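Hui-mei Wu has run the laundry room at Kinwood for 13 years. Busy when we ring, still busy when we hang up.

"People use too much. Always. Half a capful, thats plenty."

Stains? Cold water first, she says. Then wait. "They scrub. Why scrub? You push it in."

She does 58 loads in a good week, more come December. Wool by hand, towels never with softner. "Makes them slippy. Won't dry you."

Any brand she swears by? Laughs. "Whatever's on offer."

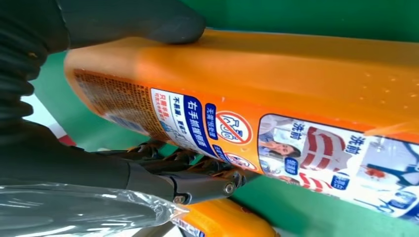 Orange bottle, drops of water on the shoulder.

And ironing? "No. Fold it warm, go home."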